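Reading a lobbying register as data

Posted May 1, 2020

I spent most of March working through the lobbying register of Ladow, the small republic my employer used to cover from its Ottawa office. The register has been public for a few years. It is published as a set of scanned filings with an index, and the index is the weak part.

The current index lists 1,881 filings. Of those, 219 name a foreign principal, meaning a government, a party or a state-owned company on whose behalf the registrant is acting. The remainder are domestic: trade associations, unions, a great many quarry operators. I restricted myself to the foreign set.

The statute requires three dates on each form: the date the contract was signed, the date of first contact with an official, and the date of filing. Filing must come within ten days of signature. In 54 of the foreign filings the contract date is blank, and the registry accepted them anyway. Mesfin Tefera, who drafted the original bill and still answers email, told me the clerks have no power to refuse an incomplete form. They can only send a reminder. He considers this a drafting error and says he raised it at second reading.

A blank contract date matters more than it might appear. The ten-day clock runs from signature, so a form without one can't be late. Usov, the consultancy with the largest number of foreign clients, leaves the field empty on nearly everything it submits. Onu fills it in on every form and has been fined twice for missing the deadline. On paper Onu has the worse compliance record.

There is a second problem with names. The index treats Gumaro Cervantes, G. Cervantes and Cervantes Gumaro as three registrants with three client lists. I merged duplicates by hand, using the signature page and the business address, and kept a log of every merge so that it can be undone. Where the address differed I left the entries apart - this will undercount some of the busier people, and I would sooner have that error than the other one.

Eugénie Masson has argued in her newsletter that the whole exercise is pointless while former ministers are exempt for their first year out of office. I agree that the exemption is bad. It doesn't follow that the filings we do have should go unread. Anatole Pruvost's amendment would shorten the exemption to 90 days and let clerks reject incomplete forms, and it is the second clause I would want kept if only one survives committee.

Three renders, all from the same interior.
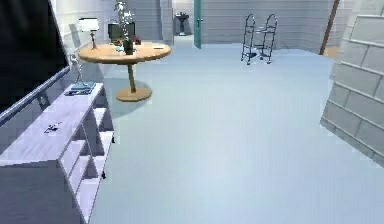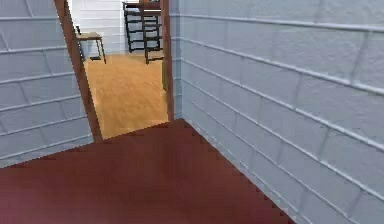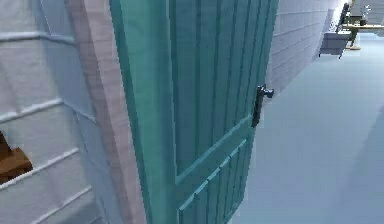
The merged table will go up once I have rechecked the address matches. Columns are registrant, principal, the three dates, and the page number of the scan. I have left out the fee column for now, as half the forms give a monthly figure and the others a total, and the form doesn't ask which. If you have worked with the older filings, the ones from before the index existed, I would like to hear how you handled the amended returns. They carry the same number as the original and I can't tell which supersedes which.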